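Landora Neighborhood Archive - progress report on the Deák Fund grant
26/02/2020

Hi all,

I promised you a report before the money was half gone, and I'm making it by a whisker! You gave us 4000 dollars to get the Prurkalgate street papers sorted, scanned and out where people can read them, and I'm happy to say we are well into the scanning.

Where we are

The papers came to us in three lots. The first was the easy one, all rent books and shop receipts, typed or in a nice clear hand. It's finished, and the scans are on our site (still under the old menu, sorry, I keep meaning to move them). The second lot is the letters, and those are slow going. A lot of them are written both ways across the page to save paper, so you read a line, lose it, turn the sheet and start over. I love them, but my eyes don't.

We passed 1000 scanned pages last week, which felt like a good excuse for cake. 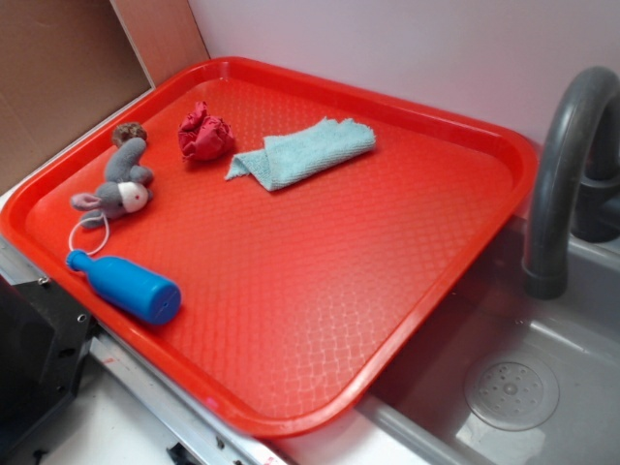 The third lot is the one I'm most excited about, the school things from 1931. There are reading books, a sewing sampler, an attendance book with a whole page of measles, and a pile of compositions about pets and favorite toys. One girl wrote two pages about a stuffed rabbit her aunt made from a coat lining, and I'd like that one to open the family corner of the exhibit, with a soft gray rabbit with pink-lined ears, like the one lying in the red tray, for small kids to hold while somebody reads it out loud. The handwriting is lovely, too.

Money

Most of what we've spent went to Bateck for the scanner lease and the acid-free boxes. The boxes cost more than I put in the budget - my fault, I priced the shallow ones and the ledgers need the deep ones. I made up the difference by dropping the printed flyers, and we'll do posters in shop windows instead. The rest is set aside for the display panels and a bit of typing help with the letters.

What's next

1. Finish the letters, or at least all the ones with a Prurkalgate address.
2. Get the panel text to the printer.
3. Settle the table layout for the family corner. 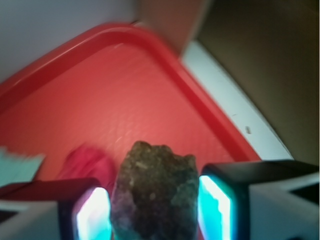
The May opening

We're still on for May. The front room is booked, the panels are half written, and I've been told firmly that my captions are too long (they are). For the family table I want big trays with a proper rim, so nothing rolls onto the floor every two minutes. A red one with rounded corners and that raised pattern on the bottom would do nicely, with plenty of room left over even with a toy and a blue bottle lying in it. I still have to work out how many we need and whether they stack.

One thing I do need from you is a yes or no on moving the leftover flyer money over to typing help. I can't book anyone until I have that in writing, and the letters won't read themselves. An email is fine.

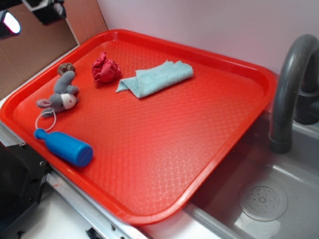 Visitors have been a nice surprise this winter. We only open the reading room one afternoon a week, but people come in with their own shoeboxes now, and we've had two offers of family photos from the same block. Kids come along as well and get bored fast, so I want a toy basket by the door, with things like the little gray stuffed one with the white snout and the brown pom-pom. It would let the grown-ups finish a page in peace! I'll put the cost of that in the next report, along with the final printing bill.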